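Grendora wrist kit on the Slanina arm: pointed fingers or wait for the soft pads?
Posted in Small Arms and Grippers 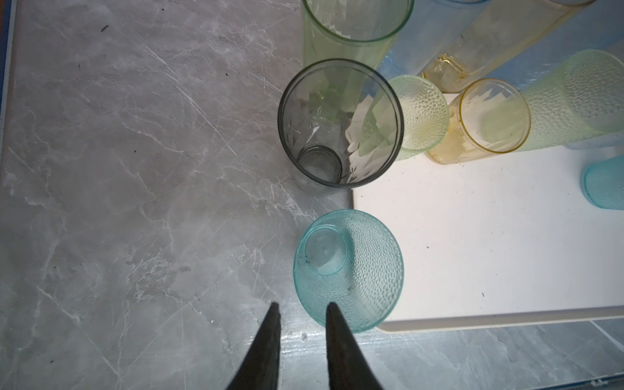 Details

I bought the Grendora two-finger kit for a Slanina tabletop arm. The kit comes with the wrist camera, the gripper body and one set of dark pointed fingers. The seller lists it at 985 with shipping. I have had it since March and I am trying to decide whether to keep the fingers that came with it or pay for the soft pads that Fona sells separately.

The job is picking up plastic cups from a kitchen counter and a white tray and putting them in a bin. The cups are see-through, in teal, smoke gray, amber and pale green. A few have a dimpled texture. Most are lying on their sides but some stand up. The counter is marble pattern with white veins.

My results so far: cups on their sides with the dimpled wall are fine, over 50 picks in an evening without me stepping in. The smooth ones turn in the fingers. The gray tumbler is the worst when it stands with another cup lying against it, because the arm goes for the wrong rim. The kit software has 3 grip force settings and I use the middle one.

Has anyone used both finger types on clear plastic? Also, is the camera part of this worth fixing first?

countertop_ken
Two separate problems, I think.

Slipping: the pads help. I have the Fona pads on the same gripper body and smooth tumblers stopped turning for me on the lowest force setting. They go on with two screws per finger. The downside is that they are wide. With pointed fingers you can get one tip down between two cups that are touching. With the pads you can't, and you end up pushing the pile before you grip anything. If your cups are usually in a heap, keep the pointed ones on and try a strip of thin silicone tape on the inside faces. It costs very little and you can peel it off.

Wrong rim: pads won't change that. When the wrist camera looks straight down into a clear tumbler it gets the top rim and the base as two rings, plus whatever color is behind it. Mine used to aim at the base ring. What worked was having the arm stop higher up and take a second look from an angle before it comes down. In the Grendora software it is under Approach, and it is off by default. It adds 4 seconds to each pick on my arm.

Check the light too. Shiny counters and clear plastic are a bad mix under a single ceiling lamp. I put a lamp low on one side and got fewer misses.

marlo77
get the handstead gripper instead. i sold my grendora

bench_and_bin
I would not swap the whole gripper for this. The Handstead one is good but it needs its own wrist plate on a Slanina, and you lose the camera mount you already paid for.

Agree with the first reply on the tape. Replace it when it starts to get dusty or it grips worse than bare fingers. One more thing, take any paper scraps and labels out of the cups before a run. Clear cups with bits of white paper showing through them gave me a lot of false edges, and the arm would close on nothing. Once the cups were clean I could go back to the default settings for everything except the second look.

If you still want the pads, Fona takes them back unused. Ask before you order, the older gripper body has different screw spacing.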